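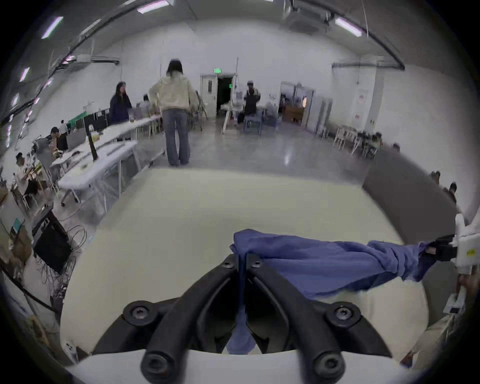
Flendex (software)

Flendex is a software toolkit for turning recordings made with hand-held grippers into control policies for robot arms. It covers time alignment, pose tracking, segmentation and export, and is used mostly for two-handed work with soft goods: folding, pulling, unfolding and the many things cloth does in between that have no agreed name. It was started by Tuấn Cao as a set of scripts for his own use, a status the documentation still claims for several of its modules.

Name

The name has no official meaning. An early readme explained it as a contraction of "flexible index," and a later one withdrew the explanation without offering another.

History

Cao wrote the first version to replace a spreadsheet in which the start and end of each demonstration had been typed in by hand. Nele Ackermann joined in January of the following year and rewrote the alignment code, which had assumed that all clocks agreed. Her commit message, "they do not," is the shortest in the project's history and is quoted in its contributor guide.

Version 10 was released on 22/11/2023. It dropped the old configuration format, which users had complained about for years, and was met with complaints from users who had grown fond of it. A converter was added in the next release.

Architecture

The toolkit is divided into four stages, each of which can be run alone.

Thiele, the alignment stage, puts the streams from the left and right grippers on a common timeline. It looks for a shared event at the start of a session, normally both grippers being closed sharply twice. Operators who forget to do this may set the offset by hand, using a slider that Ackermann has described as "punitive by design."

Nuditz estimates where each gripper is in space. It combines wrist camera images with inertial readings and works best in rooms with plenty of fixed detail. Wide-angle lenses help, as they take in a good deal of the room along with the task, but a moving crowd or a long blank wall can still pull the estimate off course. When tracking is lost, Nuditz marks the gap and leaves it alone. Earlier versions filled it with a smooth curve, and policies trained on the result moved with great elegance to the wrong place.

Segmentation cuts a session into episodes and labels each one by grasp state. For cloth, the default labels are free, held by one, held by both and "other." In one internal test set of 238 episodes, 137 were labeled "other," and the labels have been under review ever since.

Export writes the episodes in a form that common training code can read. It also produces a report, which runs to 21 pages when every option is left on. The manual recommends reading the first.

Cloth handling

Fabric is the toolkit's main use and the source of most of its bug reports. A rigid part held at both ends fixes the distance between the two grippers, and the software can use this as a check. Cloth allows no such comfort. It may be slack, taut or bunched between the fingers, and two grippers holding the same piece can be at any distance up to its full length. Flendex treats that length as an upper limit only, and flags an episode if the limit is broken. In most cases the cause is a tracking error - in a few, it has been a stretchier fabric than the one entered in the settings.

The planner supplied with the toolkit does not model folds. It predicts short runs of gripper motion from recent images and starts over several times a second, so that a mistake has little time to grow into a plan.

Reception

Users have praised the alignment stage and the plain error messages, one of which reads "left and right appear to be swapped, or you are." Criticism has centered on the slow pose tracking and on the documentation, where the chapter on calibration refers the reader to the chapter on setup, and the chapter on setup returns the favor.

A separate branch kept at Cleltby replaces Nuditz with a faster tracker. Its changes have been proposed for the main version and remain open for discussion, along with the name of the branch.

See also

Bimanual manipulation
Imitation learning
Visual-inertial odometry
Deformable object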